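Gripper comparison: pre-run safety and inspection checklist, with comments
Bench: arm on the pine table, Josberg fingers against Skollov fingers
Checked by: Bořivoj Kopecký
Revision: June

Go through the list at the start of each session and again after any finger swap. Mark each line OK, FIX or N/A. Comments are from the last full pass and stay in until the next one replaces them. If a line says FIX and nothing has been done about it, the arm stays off.

SECTION A. ARM AND MOUNTING

A1. Base bolts checked with the torque wrench. OK
A2. Joint covers seated, no gaps you can get a fingernail into. OK
A3. Emergency stop pressed and released with the arm powered but still. OK
Comment: Lovely crisp click on this one. Press it anyway, every time, even if you pressed it before lunch.
A4. Speed limit set to the slow profile for the first pick. OK
A5. Everyone in the room knows which set of fingers is on. OK

SECTION B. CABLES

B1. Connectors at the wrist hand-tight. OK
B2. Slack at the wrist long enough for full rotation and short enough to stay off the work. FIX
Comment: The loop under the wrist comes very close to the tabletop when the arm is down at bottle height. It's fine for a straight pick. I wouldn't want to sweep sideways with it, so clip it up one more notch before the Skollov runs.
B3. Camera stand cable clear of the arm's path. OK
B4. Both knobs on the camera stand tight. OK

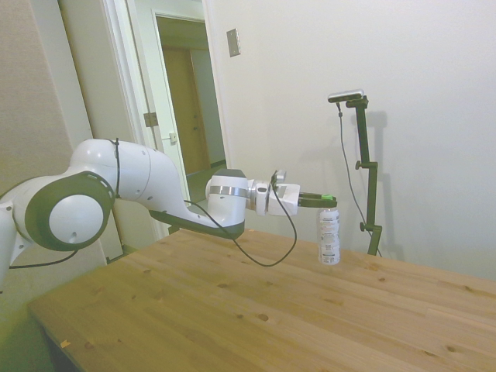

Item B2: wrist cable loop with the fingers at the neck of the bottle.

SECTION C. GRIPPER

C1. Fingers parallel when closed on the feeler gauge. OK
C2. Finger screws marked with paint pen, marks lined up. OK
C3. Open and close 19 times with nothing between the fingers, listening for grinding. OK
Comment: So quiet! The Josberg set has come up beautifully after the new grease. The old pair sounded like a pepper mill.
C4. Opening width in software matches the caliper reading. OK
Comment: Off by 2 mm before homing, spot on afterwards. Home first, then measure.
C5. Grip force starts at the lowest setting and goes up one step at a time. OK
Comment: A plastic bottle is a great test piece for this, as it tells you straight away when you've overdone it. Stay on the neck for the first round. The body comes later, once we have force numbers we trust for both sets.
C6. Approach tested with the fingers open before any closing move. OK
Comment: Watch this one from the side. With the hand tilted, one finger can come down much nearer the bottle than the other, and the software view won't make a fuss about it. I've added a pause to the program so there's time to look.

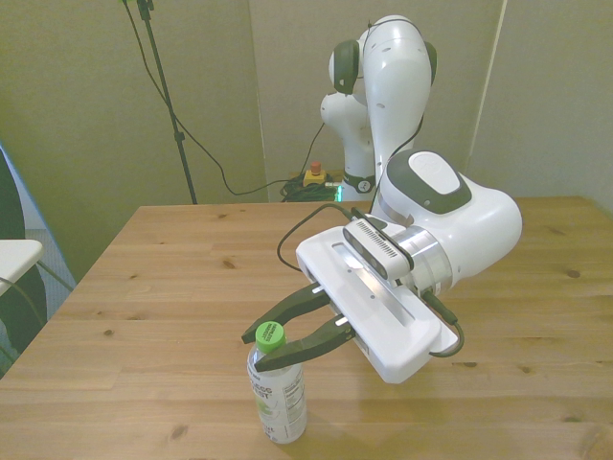

Jurčo asked whether the pause in C6 could be made longer for the Skollov fingers, saying the tips are harder to judge and that a rushed look is as good as no look at all.

Yes, happy to do that, and it's a good call. The pause is now its own setting in the program, so please write down the value you used next to the run number. If we change it halfway through a set, the pick times won't compare.

SECTION D. WRIST CAMERA

D1. Lens wiped with the microfibre cloth. OK
D2. Camera bracket firm, no play when nudged. OK
D3. Live picture up before the arm is moved. OK
D4. Exposure locked. FIX
Comment: When the wrist swings toward the desk it picks up the window and the monitor together, and auto exposure has a hard time with both. The colour goes off as well. I locked it by hand and got a much steadier picture, but the setting is lost at restart. It needs to go in the startup file.

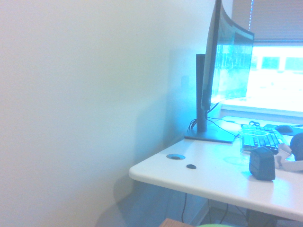

Item D4: wrist camera toward the desk, monitor and window in view.

D5. Home view compared with the saved reference. OK
Comment: Compare fixed things only, such as the edge of the desk and the cable grommet. Items on the desk get moved all day long and are no use as markers. I did try using the keyboard, and learned my lesson.
D6. Frame numbering restarts at zero for each run. OK
Comment: One run began at 127 and I spent a good part of the morning looking for frames that had never existed.
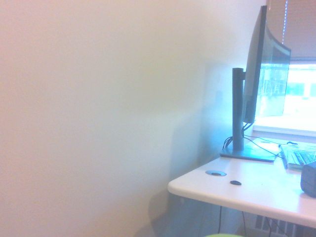
The same goes for the blind. Its height changes the light on the wall a fair bit, so pick a position at the start and leave it there until both sets of fingers have been through. If somebody needs it moved, stop, move it, and redo D4 and D5 before carrying on.

SECTION E. CONTROLLER

E1. Plater controller firmware the same for both finger sets. OK
E2. Log folder named for the finger set and the run. OK
E3. Protective stop tested with the foam block at slow speed. OK
Comment: Stopped cleanly both times. Really pleased with how gentle it is now.
E4. Up to 2 retries allowed for a missed pick, then stop and look. OK

STILL TO DO BEFORE THE SKOLLOV RUNS

Clip up the wrist cable (B2).
Put the exposure setting in the startup file (D4).
Repeat C1 to C6 in full with the new fingers on.
Initial the sheet by the door.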